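The Little Kitchen Shelf: my play food and toy kitchen gallery

Hi and welcome back! I've been promising this page since May and it finally exists. If you're new, I collect toy kitchens, and the small stuff that goes with them (plates, pans, pretend groceries, the odd felt sausage). The list stands at 776 pieces right now, counting every single pea in the pea pod sets, which my family says is cheating. I say a pea is a pea.

I keep the list in a notebook and it is a mess. Pages have come out, I renumbered everything once and gave up at 501, and there are two entries that just say "bun." So I've started putting things up here a few at a time, with whatever I can remember about where I got them and how well they play. Because they do get played with! Nothing in this house lives behind glass. If a kid comes over and wants to fry a lemon, they can fry a lemon.

A few things people write in to ask:

Cleaning. Warm water, a drop of dish soap, a soft cloth, and dry it right away. I go over the corners with an old toothbrush. Painted wood gets a barely damp cloth and that's it.

Storage. Food goes in shallow drawers by meal, so breakfast is one drawer, lunch another, and dessert somehow takes up three. I used to have it by color and it looked gorgeous, and then I could never find the ham.

Selling. I don't, sorry! I do swap doubles, though, and I have far too many carrots.

This round is breakfast, my favorite drawer by a mile. I grew up in a house where breakfast was the one meal we all sat down for, and I think that's why I can walk straight past a toy roast chicken but will cross a parking lot for a tiny waffle.

Most of my breakfast things came from the big indoor flea market at Tundthorpe, which I drive to whenever I can talk somebody into splitting the gas. You want to be there by 8 a.m. The toy tables are along the back wall past the lamps, and the prices get friendlier after lunch, but by then the good pans are gone. I once paid 77 cents for a whole bag of fruit and found a perfect little butter dish at the bottom. I still think about that bag.

The rest came from Zultside, from a secondhand shop that keeps its toys in bins under the stairs. You have to kneel down to dig. Bring a cushion if your knees are like mine.
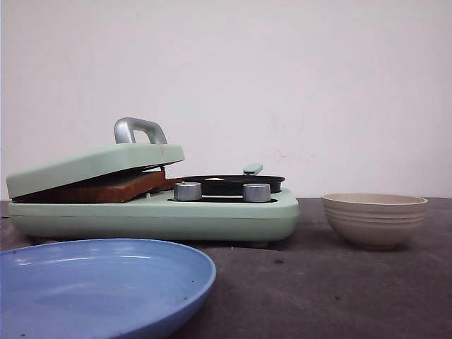 I like a stove that does more than one job, and mint green gets me every time. A press for the toast and a pan for what might be an egg is pretty much my real breakfast, so setting this up feels like playing house with my own morning. Knobs matter too! I'm very picky about knobs. Silver ones look so grown-up next to a pastel color, and they're the first thing any small visitor goes for.

For plates I go back and forth. Light blue with mint is my current favorite pairing, and I'll happily throw in a beige bowl for pretend oatmeal. Matching sets are nice but I'd take a mixed table any day, it looks more like somebody's real kitchen.

Next up is the bakery drawer, which has more than 100 pieces in it and a serious croissant problem. Give me a couple of weeks. If you have a spare toy toaster lever, any color, please write, I've been one short since winter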